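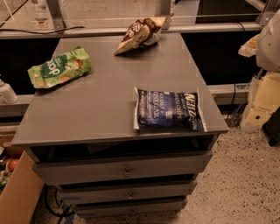 April, Bistanley bench, drawer task

Back on teleop after the morning calibration. The task is the same one Valter Valente wrote up for Rondale: pick a snack bag off the cabinet top, put it in a drawer, push the drawer shut. I drove and Valter logged.

Start layout was three bags, well spread. Green pouch at the left with one end out past the edge of the top, brown one crumpled at the back against the rail, salt and vinegar chips at the front right. All three drawers slightly open. I want that gap kept as the standard start, as the knobs are small and pulling from fully shut is a separate skill that we should record separately.

Ran 30 demonstrations before lunch. Threw out 4. Two were my fault (let go of the bag too high, it caught on the drawer front). The other two were dropped packets on the link, and the arm lagged behind my hand long enough that the timing is useless for training.

Notes on grasping. The chip bag is best taken by a sealed end. Squeezing the middle just moves the air around and the bag rolls out of the fingers. The brown bag needs a steeper wrist angle so the gripper clears the rail. I was slow on this every time, and the slow approach will show up in the policy if we don't trim it.

Valter wants the Jusito controller tried tomorrow in place of the Prydderch one. Fine by me, the trigger on the Prydderch has a dead zone near closed. Batch uploaded at 4. Still have to label the drawer used in each run.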